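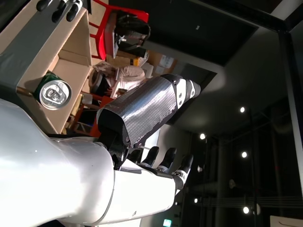
A green can on its side in a cardboard box, with the pull tab facing out.

How to Pack Cans, Bags and Odds and Ends in Used Cardboard Boxes

Filed under: Moving and Storage

We have moved four times, and the last one, from a rambling old place in Tastcombe down to a 949 square foot apartment, is the one that finally made me get serious about cardboard. I used to think a box was a box. You found one behind a store, you threw things into it until the flaps wouldn't close, you leaned on the flaps, and off it went. Then I had a box of soup and soda let go at the bottom of a stairwell, and I spent a good part of the evening chasing cans around a parking lot with a flashlight in my teeth.

So this page is mostly for the kind of stuff that comes at the end of a move or a big storage clear-out, when the dishes and the books are done and what's left is a few cans, a bag with straps, a heap of cloth sacks and a chair that won't fold. It's the annoying stuff! But it packs up very nicely if you take it in the right order.

What you'll need

Used cardboard boxes, small and medium
Packing tape for the seams (I use the Stiline clear, 2 inches wide)
Duct tape for edges and handles
A fat marker
White labels, the big kind
Cloth sacks or old pillowcases
A trash bag and a rag

Picking out the boxes

I get nearly all of mine from the Lâm grocery near our old place, where they stack the empties by the back door in the morning and are happy to see them go. If you have a store like that, go early, be nice, and bring somebody with longer arms than you.

Press your thumb into the side of each box, near a corner. Good cardboard pushes back. If it stays dented, that box is fine for pillows and lampshades but please don't put cans in it. Smell it too (I know how that sounds). A box that held onions will share that fact with your sweaters for months.

Look along the bottom seam for any dark rings or soft spots, and turn it over to check the corners, which go before anything else does. I put the weak ones in their own pile right away, otherwise I forget and pick one up again twenty minutes later and think, oh, this looks like a nice one.

Small boxes for heavy things, always. A big box full of cans can get to 70 pounds before you notice, and then it sits in the hallway until you unpack half of it again.

Building the box so it holds

Fold the short flaps in first, then the long ones, and run the packing tape down the center seam so it goes a good hand's width up each side. Then do it again, right beside the first strip and overlapping a little. For cans I add two strips across the other way, like the ribbon on a present.

Press the tape down hard as you go. I rub it with the side of my fist, and my mother used the back of a spoon, which works even better on dusty cardboard. If the box is very dusty, wipe it with a dry rag before you start or the tape will just come up with a nice fuzzy layer on it.

The top edges of a used box get ragged from being opened and closed, and this is where I like duct tape. Run a strip along the rim and fold it over to the inside. It keeps the edge from tearing when you lift, and it's so much kinder to your fingers – paper cuts from cardboard are the worst kind, I'm convinced. You can do the same with the cut-out handles if the box has them.

Now, the crinkles. Duct tape crinkles if you pull a long piece off the roll and try to lay it down in one go, especially over a curve. Work in shorter pieces, stick down one end, and smooth toward the other end with your thumb. A few creases won't hurt anything on a moving box. If you want it pretty you can take your time, but I never have.

Packing the cans

Full, unopened cans only. Anything that's been opened gets finished, or poured out and rinsed and put in the recycling, even if it's your favorite and there are only a few sips gone.

Stand cans upright wherever you can. They stack well that way and the weight goes straight down through the sides. I lay a sheet of folded newspaper or a flattened piece of carton on the bottom, set out the first layer, put another sheet on top of that, and then go again. A small box with 12 cans in each layer and no more than two layers is a comfortable lift for me, and I'm not a large person.

At the end there is always a straggler, one lonely can that turns up after everything else is taped shut. It can ride on its side in a box of light things as long as you tuck it into a corner. Lay it so the top faces a way you can see it, so whoever unpacks finds it early and doesn't tip it out onto the floor. Stuff a dish towel or a cloth sack up against it so it can't roll. Keep it away from anything with a sharp edge that might catch the pull tab.

Don't leave drinks in a car or a shed in freezing weather. We did this one January with a box of seltzer, and I will spare you the details, but the ceiling fabric in that car was never the same.

What to do with all the cloth sacks

If you're like me you have a pile of them somewhere. Shake each one out over the trash can first and feel down in the corners, where you'll find receipts and lip balm and, one time, a whole lemon.

Then sort them into two heaps. The clean, soft ones are your padding, and they're better than paper because you get to keep using them at the other end. Roll a few up loosely and push them down the sides of a half-full box. Wrap one around anything round that wants to wander. The stiff or stained ones can go in the wash if they're washable, or you can use them to carry shoes.

I used to fold mine into tidy squares and pack them in a box of their own, and it took up a whole box! Use them as you go instead and you'll hardly know you own them.

Bags with straps

Backpacks and shoulder bags are boxes with handles, as far as I'm concerned, so pack them. Socks, chargers, bathroom things, the papers you want close by. Don't put heavy things in the bottom if the bag is a soft one, as it'll sag and bang against your legs.

Tuck the straps in or tie them together before it goes in the truck. A loose strap will catch on a chair leg every single time. And leave one bag up on a seat while you're working, so it stays off the floor and out from under the boxes. I put my keys, my phone charger and the marker in that one, and it's the last thing out the door.

Chairs and slatted furniture

A chair is a perfectly good packing table, and I'd leave at least one out until the very end for your own sake. When it's time, wipe it down, check that the screws are snug, and wrap the legs in an old towel. If the finish is painted or glossy, put cloth against it before any tape goes on. Tape straight onto paint is a sad story.

Slatted wood is easy to scratch and easy to get things stuck in. Don't poke small items between the slats to save space, however tempting it looks. Lay a blanket over the top and you can set light boxes on it for the drive.

Labels and stacking

Write the label before you close the box, while you can still see what's in there. I put the room first, in big letters, then two or three words on what's inside. Stick it on the side and not on the top, so you can read it when the boxes are piled up. If the box has an old label on it, cover it completely with the new one or cross it out well.

Stack the heavy ones at the bottom and up against a wall, with their labels facing out, and line up the corners so the weight sits on the strong part of the box. Three high is plenty for used cardboard. If one starts to bulge, take it out and put it on top, or give in and repack it. Leave yourself a path to the door that's wider than you think you need.

We kept a stack like this at the Deltgate storage place for a whole season and only had one box go soft on us, down in the corner where the air didn't move much. I'd put a couple of wood strips under the bottom row if you're storing for longer than a month.

After the move

Slit the tape with the tip of a blade held almost flat, so you don't go into whatever's underneath. Open the boxes with cans first and set them out on a counter, and give each one a quick look for dents along the rim or the seam. A deep dent there means it goes in the trash.

Flatten the good boxes and slide them behind a door or under a bed. The duct-taped ones are worth saving, and mine have been around long enough now that they have four or five rooms crossed out on the side. One of them still says PORCH, and we haven't had a porch in years.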